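Wutum
Home > Knitwear > Jumpers > Bolta

Bolta Fine Knit Jumper

Colour: Crimson
Sizes: Small, Medium, Large
Fit: Straight, to the hip
Neck: Round
Yarn: Wool with a little nylon
Care: Cool hand wash, dry flat

Page last updated 2/21/23

The Bolta is a plain, light jumper for wearing over a shirt or on its own. It has a round neck, long sleeves and a straight body that ends at the hip. It is thin enough to go under a coat without bunching at the elbow, and warm enough for a cool room or a walk to the shops in spring and autumn. In hard winter weather you will want something under it.

We have sold the Bolta for several years and have changed it very little. The first batch was 1,594 jumpers and the present one is 3,208. Between the two we made the sleeves slightly longer and moved the side seams a touch towards the back, where they are less likely to rub under a bag strap. If you have an early one and are buying a second, expect the new sleeve to come further down the hand. Everything else should feel the same.

The yarn

Most of the yarn is wool. A small share of nylon is spun in with it to help the elbows and cuffs last. The composition is printed on the label in the left side seam, along with the washing marks. The yarn comes from the Ondieki mill, which also dyes it, and it reaches us on cones ready to knit.

The finished cloth is soft on the outside and slightly drier to the touch on the inside. Most people can wear it against the skin on the arms. The neck is a different matter, and if wool usually bothers you there, a collar or a thin T-shirt underneath will sort it out.

Expect a light fuzz on the surface. We brush the cloth once after knitting to raise it, and it settles with wear. Some pilling under the arms and at the sides is normal in the first few weeks. It comes off with a knitwear comb, and there is usually much less of it after the second wash.

Colour

Crimson is a deep red, closer to the inside of a cherry than to a post box. It looks darker indoors in the evening and brighter by a window. We also make the Bolta in navy and in oatmeal, which have their own pages. The three colours are knitted to the same pattern and come up the same size.

Dye lots vary a little. Two crimson jumpers bought a year apart may not match exactly when held side by side. If you are buying a pair for a photograph or for a choir, order them together and put a note in the delivery box at checkout asking for one lot.

Red wool can let go of a little dye in its first wash. Wash it alone the first time, and keep it off pale chairs and bedding while it is damp. 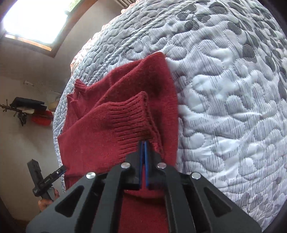
The Bolta is best kept folded, in a drawer or on a shelf. A hanger will leave points in the shoulders and, over a season, pull the body longer. Lay it face down on a bed, smooth it with your hands and bring one side in towards the middle, then the other. Turn the sleeves back over the body as you go. The cuff is wide and ribbed, so it makes a thick spot in the folded jumper, and if both cuffs end up in the same place the stack will lean. Let one lie across the top and tuck the other lower down. Fold the hem up last. The fine knit takes a rounded fold, and there is no need to press it hard. Crimson shows lint, and the fuzzy surface holds on to it, so go over the jumper with a clothes brush before it goes away for the summer. A quilted bedspread is a good surface to fold on because the jumper doesn't slide about, but do check the back for stray threads before you put it away.

Cuffs, hem and neck

The cuffs are knitted in rib, in one piece with the sleeve. They can be worn full length or turned back once. They grip lightly at the wrist and will stay up if you push the sleeve to the elbow, although we would not leave them like that all day. Rib that has been stretched for hours takes a night to go back.

If a cuff does go slack, wet the rib only with cool water, squeeze it narrow with your fingers and leave it to dry flat. This works well on a jumper that is a year or two old. On a much older one the rib may have lost its spring for good.

The hem is ribbed too, but more loosely, so that it hangs and does not cling. The neck has a narrow band, sewn on by hand and then steamed. It will go over most heads without a struggle. Pull it from the band with both hands and not from one side.

Choosing a size

The Bolta comes in three sizes. It is cut straight, so the chest is the measurement to go by. The easiest way to choose is to take a jumper you already like, lay it flat and measure across from underarm to underarm. Compare that with the size card, which you can open from the button beside the price.

If you fall between two sizes, take the smaller for wearing over a T-shirt and the larger for wearing over a shirt with a collar. The wool will give a little across the shoulders in the first week. It will not give much in length.

Small is on the short side in the body. Tall customers with a narrow chest have told us they prefer the Medium, even though it is looser at the waist.

Sleeves are the same shape in every size and get longer in even steps. If your arms are short, turn the cuff back — the inside of the rib looks the same as the outside.

Washing

Wash by hand in cool water with a liquid made for wool. Use less of it than you think you need. Turn the jumper inside out, push it gently under the water and leave it for a few minutes. Don't rub it and don't lift it out by the sleeves.

Rinse until the water is clear. Press the water out against the side of the basin, then roll the jumper in a dry towel and lean on the roll. Open it out on a second towel, pull it lightly into shape and leave it flat, away from radiators. Do the cuffs and hem last, drawing the rib in narrow so it dries that way.

A machine wool cycle will usually be fine if the machine is a gentle one and the spin is turned low, but we can't replace a jumper that has shrunk or felted in a machine. Do not tumble dry.

Wool does not need washing after every wear. Air it over the back of a chair overnight and it will be ready for the morning.

Storing for the summer

Wash the jumper before you store it. Moths are far more interested in wool that has been worn. Make sure it is fully dry, fold it and put it in a cotton bag with the top closed. Plastic is all right for a few weeks but not for months.

The Putier storage bag takes two folded jumpers of any size and has a drawstring neck. It is sold separately. Cedar blocks help if they are fresh, and a light sanding will bring back the smell when it fades.

Refold stored jumpers once in the middle of the summer, along different lines, so the same crease does not sit in them all season.

Repairs

Each Bolta comes with a card of matching yarn, enough for a small hole or for a few inches of seam. Keep it with the jumper and wash it when you wash the jumper, so the colour ages at the same rate.

If a seam opens in the first year, send the jumper back and we will close it without charge. Please wash it first. We also mend elbows and cuffs for a fee, and the repairs page has the current list. Mending slows down before winter, so May is a good month to send things in.

Snags should be pulled through to the inside with a blunt needle. Don't cut them.

Delivery and returns

The Bolta is sent folded in tissue in a flat card box. It may have a crease across the front when it arrives. Steam from a kettle held well away, or a night in the bathroom while someone has a bath, will drop it out.

Unworn jumpers can be returned for a refund or another size. Leave the labels on while you try it. The return slip is inside the lid of the box, and the box can be used again if you open it along the tape.

Crimson is in stock in Small and Large. Medium is low, and the next delivery from the knitters will be shown beside the size button when we have a date for it.

See also
Bolta Fine Knit Jumper, Navy
Bolta Fine Knit Jumper, Oatmeal
Putier Storage Bag
Wool Wash, Unscented
Knitwear Comb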